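간식 분류·포장 참가자 모집 (Tresard 생활실)

먼저 말씀드립니다. 저희도 이 작업이 정말 필요한지 아직 확신이 없습니다. Utance 쪽에서는 탕비실 간식을 바구니에 나눠 담아 두면 버리는 양이 줄어든다고 합니다. 그럴 수도 있겠지요. 다만 그 주장을 뒷받침하는 자료라고 받은 것이 두 쪽짜리 안내문 하나였고, 거기 적힌 숫자는 출처가 없었습니다. 그래서 직접 해 보기로 했고, 손을 보탤 분을 찾습니다.

하는 일
탁자 위에 놓인 봉지 과자, 낱개 포장 간식, 뚜껑 있는 병 등을 종류별로 나누어 바구니에 담습니다. 다 담으면 다시 꺼내서 다른 기준으로 또 담습니다. 지루합니다. "재미있는 체험"이라는 문구를 넣자는 의견이 있었지만 뺐습니다. 기준은 매번 종이로 드리며, 기준이 이상하다고 생각되면 여백에 그렇게 적어 주세요. 지난번 기준표에는 '부피가 큰 것'과 '가벼운 것'이 따로 있었는데, 봉지 과자를 어디에 넣으라는 것인지 저희도 답을 못 했습니다.
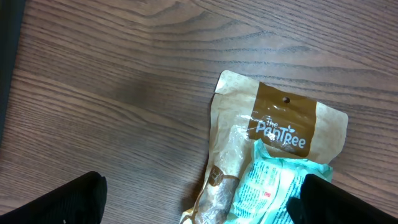
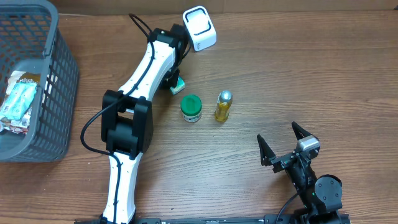
작업 탁자와 분류할 물품

조건
만 19세 이상이면 됩니다. 경력은 보지 않습니다. 정리 수납 자격증이 있는 분도 지원할 수 있으나 우대는 없습니다. 자격증이 결과에 차이를 만드는지 저희는 모릅니다. 식품 알레르기가 있는 분은 신청할 때 꼭 적어 주세요. 봉지를 뜯지는 않지만 터진 포장이 나올 수 있습니다.

시간과 사례
월요일 오후 2시에 시작하며 한 회는 80분입니다. 중간에 쉬는 시간이 있습니다. 사례는 Berhe 매점 포인트 400점입니다. 현금이 아니라서 망설여진다면 그 마음이 맞는 것 같습니다. 저희도 현금으로 바꿔 달라고 요청했고 아직 답이 없습니다. 작업한 간식은 가져가실 수 없습니다.

미리 알아 두실 점
이 작업으로 생활 습관이 바뀐다거나 집이 깨끗해진다는 말은 하지 않겠습니다. 결과는 Jesora 소식지에 실을 예정인데, 별 차이가 없었다면 차이가 없었다고 씁니다. 도중에 그만두셔도 되고, 그 경우에도 포인트는 그대로 드립니다.

신청
생활실 문 앞 신청서에 이름, 연락처, 가능한 회차를 적어 함에 넣어 주세요. 접수는 4월 말까지 받습니다. 의견란에 "이걸 왜 하나요"라고만 적으셔도 접수됩니다. 선정 여부는 문자로 알려 드립니다.

Tresard 생활실 운영 담당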